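Notes on heat embossing on dark cardstock, short thread. Paper is Hekeck 110 lb, black.

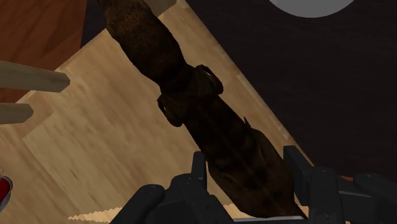

Why does stray powder stick outside the stamped area?
Static and skin oil on the cardstock hold it there. Wipe the panel with an anti-static pouch before inking.

Ink: slow-drying pigment or clear embossing ink. Dye ink dries before the powder goes on.

Preheat the heat tool for 30 seconds, pointed away from the card. Then hold it 3 inches off the surface and move on as soon as the powder turns glossy.

Overheated powder sinks into the paper and looks oily. It can't be fixed. Cut a new panel.

Fine detail powder for thin lettering, regular for solid shapes. Meinir Bowen asked about ultra thick: I don't use it on anything going in the mail.

Warped panel: flatten under a book overnight, then mount with tape runner. Wet glue shows at the edges on black.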